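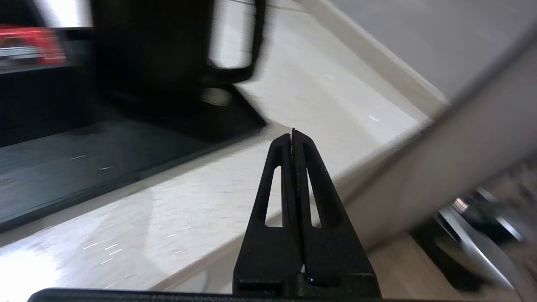

The gripper over the worktop at Rivera, fingers closed.

Print this page | E-mail this to a friend

Student project report: What happens to the kitchen team when Tolo turns up?

For my work placement project I picked Rivera, a catering kitchen that does lunches for offices, mainly because my cousin used to wash up there and said they'd got a robot arm. They had! It's called Tolo, it's leased from a firm called Zadbridge, and it has two fingers that open and close (much pointier than I expected, I'd imagined something like a hand). I went in during November, mostly for the early shift, and talked to everyone who'd put up with me.

What it does is pretty modest. It wipes down, moves trays along and shifts small things from one end of the counter to the other. Florante Tagle, who runs the early shift, reckons it handles around 50 items on a normal morning. On a bad morning it stops and waits for a person, and then a person has to walk over, clear the message and set it going again. I timed that for a bit and gave up, as it depended entirely on who was nearest.

I had a little questionnaire for the staff, and 20 people filled it in, which I was chuffed with. The main thing that came back was about walking. The people who used to carry trays all morning said their feet and backs felt better, but a few of them missed it, because going back and forth was when you got to chat. Arnel Yap told me he now spends most of his shift standing in one place portioning, and he'd like a stool. (I put this in my feedback to the manager. No stool yet.)

The other big thing was tidiness. Tolo copes best when stuff is put back in the same spot, so there's tape on the worktop now and you get told off if your mug wanders over it. Janelle Bautista had worked there 4 years before the tape arrived and she was quite cross about it at first. She's now the one who trains new starters on the arm, with a small pay rise, and she'd like it in writing as a proper job title.

Nobody's lost their job so far, but one person left and wasn't replaced, and people had noticed. I should have asked the manager about that directly and I chickened out. If I did the project again I'd start there, and I'd also talk to the evening shift, who I never met.

Comments

Rommel Agbayani: Good read. We had the same tape business at our place, it peels off every time you mop.

Jarmo Halonen: Did you ask who pays when it drops something?

Rommel Agbayani: Get the man his stool!

Related items
Pondinance: a term in the stockroom
Interviewing people at work, a short guide
My placement at a bakery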